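Library \ Fiction \ Science Fiction \ Novels \ Vakport

Vakport (novel)
By Tove Eyvindsson, updated in January

Vakport is a science fiction novel set on the harbor moon of the same name, a small icy body in orbit around the gas giant Virnow. It is the first of the Cestisura books and the only one told entirely from the point of view of a single character. The novel is 308 pages long in its first edition and is divided into 44 short chapters, each headed with the name of a ship then in dock.

Setting

The moon is governed by the Bjarnason Company, a freight concern that holds the only license to land cargo there. Most residents are born into company debt and work it off in the docks, the ice mines or the records hall. Travel beyond Virnow is possible only through the Cestisura, a chain of gates left by an earlier people whose fate is not explained in this volume. Passage through a gate takes no time for the traveler but a varying number of years for everyone else, and the uncertainty shapes the law, marriage customs and banking of the settled worlds.

Plot

Ilse, a clerk in the records hall, finds that a ship listed as lost before her birth has been paying docking fees without a break. Her supervisor orders the entry struck out. She copies it instead, and within a day her rooms are searched and her debt is sold to a mine on the far side of the moon.

The middle part of the book follows her 14 months underground. She learns to repair pumps, falls in with a group of miners who keep an unlicensed radio, and hears the missing ship call in under another name. The final chapters take place aboard that ship, where Ilse meets a captain who left the moon as a young woman and has aged only a few years. The captain is Ilse's grandmother. The novel closes before the reader learns whether the two will return through the gate.

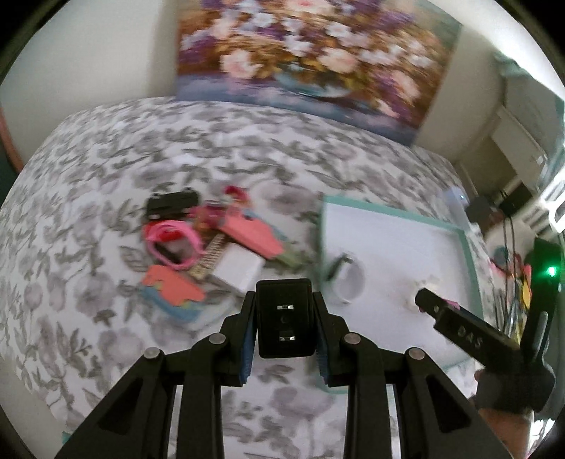
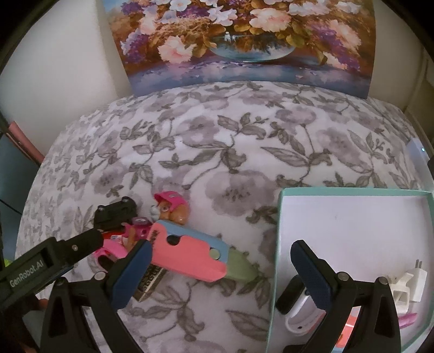

Domestic life receives more attention in Vakport than is usual in novels of this type. Company housing is issued bare, and residents may be fined for altering the walls or the floor. Cloth is exempt from the rule, and much of the second chapter is given to what Ilse's mother has done with it. Nothing green grows on the moon, yet her rooms are full of printed flowers and leaves, of the sort found on any white floral bedspread, and the child learns the names of plants from the bedding before she has seen a living one. The motif returns in the last chapter, when Ilse recognizes the same pattern in the captain's cabin and guesses at the family connection.

Themes

The novel is chiefly concerned with debt and with the keeping of records. Characters are often asked to prove who they are, and the documents they present are more readily believed than their own words. Several passages consist of ledger entries, and the reader is expected to notice the errors in them. A second theme is the cost of absence. Those who pass through the gates are called "the early" by those who stay behind, and the term is used as an insult in some districts and as a form of respect in others.

Style and structure

The narration is in the past tense and largely plain. Technical matters are described only so far as Ilse understands them, and the working of the gates is left obscure. Miners' speech is marked by dropped pronouns and a small set of invented words, for which the first edition supplies no glossary. Later printings add a list of 12 terms and a map of the docks.

Reception

Early reviews praised the mine chapters and the treatment of the mother, who appears in few scenes. Some reviewers found the opening slow, and the abrupt ending divided readers. Opinion of the ending improved after the second volume, which begins on the same evening and retells the final conversation from the captain's side.

Comments (3)

pumproom_reader: The plot section gives away the grandmother. Could there be a warning at the top? I was only on the radio chapters.

Marit: Very useful, thank you. My copy has the map but not the list of terms, so there may be a printing in between the two. Does anyone else have one like it?

oldgatehand: Still think the ledger pages are the best part of the book. I went back and checked the docking fees against the chapter headings and two of the ships don't match.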